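Onon two-arm kitchen cell -- open day notes
Reviewed by Ruxandra Jitaru for the Jodska equipment pages

Arms: 2
Grippers: two-finger, one per arm
Price quoted on the day: $2745 a month, installation extra
Demo site: Drandville, March

The brochure says the Onon "runs your bun station." I drove 136 miles to see that. Mircea Anghel, who handles sales, had set up a tabletop electric steamer and let the arms get on with it. 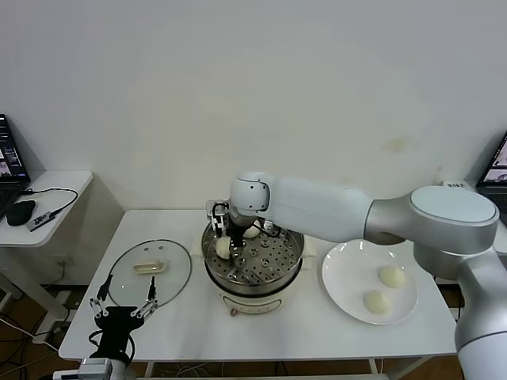 Onon arm over the steamer tray, Drandville open day

The buns are small and soft, so I'll give them credit for picking a fair test. I still wanted a cycle time. Anghel said 1000 buns a shift. I asked to see a log from a paying customer and was told it would be emailed -- it hasn't come.

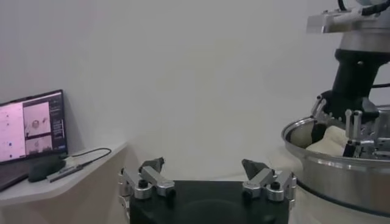
Cleaning was my other question. Those fingers have exposed joints and screws, and I'd want to know how flour gets out of them before signing anything. The answer was "wipe down daily." A health inspector may want more than that.

Trial units: on request, 2 week minimum
Wash-down cover: not listed
Spare fingertips: sold in pairs, price on request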